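The Case for the Shared Kitchen Table
Opinion
Sebastián Gaete
2023-03-25

Over the past decade, housing associations have steadily reduced the space given to common kitchens. The reasoning is familiar. Private units rent well, shared rooms must be cleaned and heated, and few applicants ask about them. I believe the policy is mistaken, and that the review now before the Keltum Housing Association offers an opportunity to correct it.

Keltum manages 704 homes in 14 buildings. Under the draft plan, the common kitchen in each building would be closed by July and the floor area converted to storage lockers or small offices. The association's stated ground is low use. Its own survey drew 181 replies, and a majority of those who answered said they had not cooked in the common kitchen during the previous month.

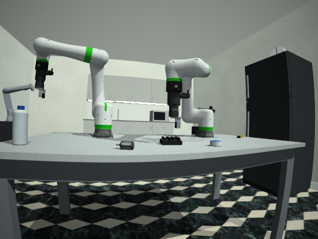 That finding deserves a closer reading than it has received. The survey asked residents whether they cooked. It did not ask whether they sat down, met a neighbor, waited for a child, or held a meeting. A kitchen that is used for conversation in the afternoon and for one large meal on a holiday will appear in such a survey as a room without a purpose. Residents of the Nesico building, where the common kitchen was closed two years ago, have since asked for a meeting room on three occasions. Each request was declined for want of space.

Tõnu Grīnberga, who prepared the cost annex to the plan, has argued that the association should pay only for what residents demonstrably use. This is a serious position and should be answered as one. Public money and rent money are both limited, and a manager who keeps a costly room open out of sentiment does tenants no service. Yet the same annex puts the savings at almost 40 dollars per household each year. Set against the loss of the only indoor room in most buildings where residents may gather without booking or paying, the sum is modest.

There is also the matter of who bears the loss. Tenants with large apartments can receive guests at home. Those in the single-room units at Ikia cannot seat four people at once. For them, a large table down the hall is part of the home they were offered when they signed the lease, and it was described to them in those terms.

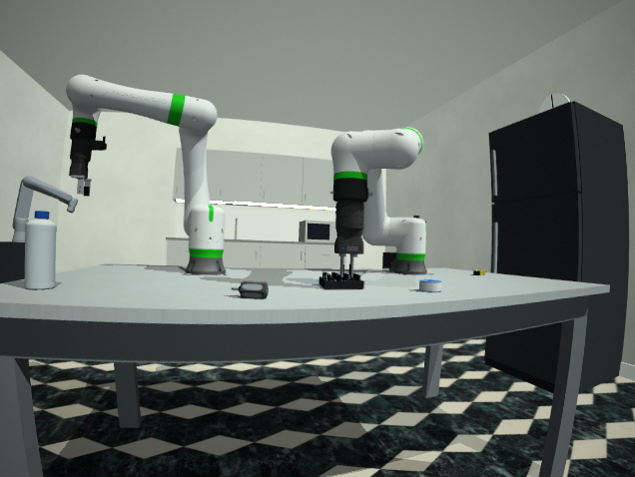 What the Association Should Do

The board should withdraw the closure schedule and repeat the survey with better questions. It should also look at management before it looks at demolition. Several common kitchens are locked in the early evening, the very hours in which working people might use them. At Ó Súilleabháin House the hours were extended last winter – at the request of the tenants – and the room is now in regular use.

Where a kitchen must be reduced in size, the table should be the last thing to go. Ovens and cabinets can be replaced at a later date. Floor area, once it has been divided and leased, is seldom recovered.

Written comments on the draft plan may be submitted to the association's office until the board meets. I encourage residents to send them, including those who have never cooked a meal downstairs.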